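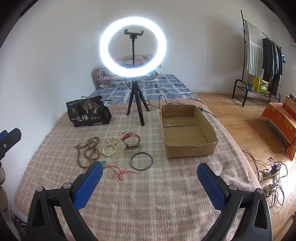 Shoaib Siddiqui reckons you can't learn a language in your bedroom, and he told me so within 3 minutes of my sitting down. You need a market stall, he said, or a mother-in-law, or at the very least a bus driver who won't let you on until you've asked properly.

Well, I've been trying to learn Welsh in mine since March, so you can imagine how that went down! I do 20 minutes before work and another 20 when I ought to be asleep, mumbling about the weather and where the library is (I now know a great deal about the library). My pronunciation is dreadful. My sister heard me through the wall and asked if I was all right.

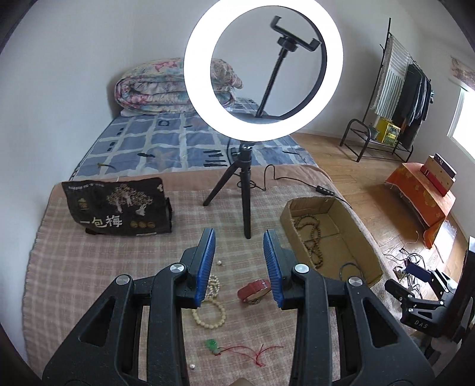 So I took his advice and went along to the conversation evening in Nundcombe, two buses each way, with my little notebook and a packet of shortbread. I'd practised my opening line all the way there – my name, where I live, that I like walking – and then a lovely woman asked me something else entirely and I said "library". She was ever so kind about it. By the tea break I'd managed a whole exchange about her knees, mostly nodding, and I came home absolutely buzzing.

I still do my mumbling at bedtime, mind you, mutations and all, and I've got to page 240 of the grammar. The next evening is Thu 16 December and we've each been asked to bring a short poem. Mine has a library in it.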